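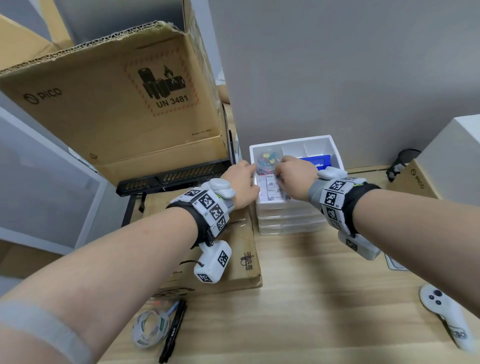 Desk day at home. I promised myself that before the winter I will put order in the small things, and the small things are the worst part. A sofa has only one place where it can be. A pushpin can be everywhere.

2/ I started with the drawer organizer, the white plastic one with the open tray on top. I bought it in a shop in Pavham when I moved, and since that time it was collecting everything I did not want to decide about. Old receipts, one earring, keys for a bicycle I sold.

3/ First rule for today: every drawer must have one subject. If I can't say the subject in one word, the things inside have to go out and be sorted again.

4/ The top drawer was easy. It is Notes. It has a paper label with the word Notes on it many times, in rows, so there can be no misunderstanding between me and the drawer.

5/ The other drawers took me much longer. I changed my mind several times. For now the plan is: cables, then stamps and envelopes, then papers for guarantee. The cables drawer is already a little too full and I closed it with some force.

6/ Somebody asked me last time why I like drawers where you can see through a bit. It is because I forget what I own. With a closed wooden drawer I buy the same glue again. With these ones I see at least a shadow and a color, and I go to check.

7/ The tray on top is for what I use every day. On the left I have the clear round container with the small colorful things, pink, yellow and blue. I like to look at it in the morning, it is cheerful. No lid, please. I tried with a lid for one week and the small things stayed on the desk next to it.

8/ Tip for the paper labels: cut them a little smaller than the front of the drawer. My first ones were exactly the same width and the corners got bent each time I opened. Also write them before you fill the drawer, not after, or you will write "Various". I had two drawers called Various. Never again.

9/ Now the question of the boxes. I still have a big cardboard box with PICO printed on it, and its flaps are torn already. It has the warning for lithium batteries, with the flame. My sister says, keep the box, you will need it if you move. I say that I have kept boxes for three moves and each time I bought new ones.

10/ Decision about the boxes: the flat brown one I keep, because it fits under the bed. The big one goes to the recycling point on Marín street. They take cardboard only if it is folded, so I need a knife and some patience.

11/ A person in the replies wants to know the cost. The organizer is from Larkico and I paid 14 dollars for it, on sale. I did not buy anything new for this tidying, and I am a little proud of that. The labels are from normal printer paper and normal tape.

12/ Time: I gave myself 20 minutes for each drawer and put the alarm on the phone. The cables did not respect the alarm. I found one that belongs to nothing in this apartment, and I have put it back in the drawer all the same. I am not strong enough yet.

13/ Tomorrow is the shelf over the desk, with the books and the old Trulomard planners. I have nine of them and I have written properly in maybe two. If you know what to do with planners from past years, please tell me. Is the paper still good for shopping lists?

14/ Thank you for all the pictures of your own desks, I will answer slowly in the evening. To the one with the pens arranged by color: I want to know how long it stays like this when you live with children.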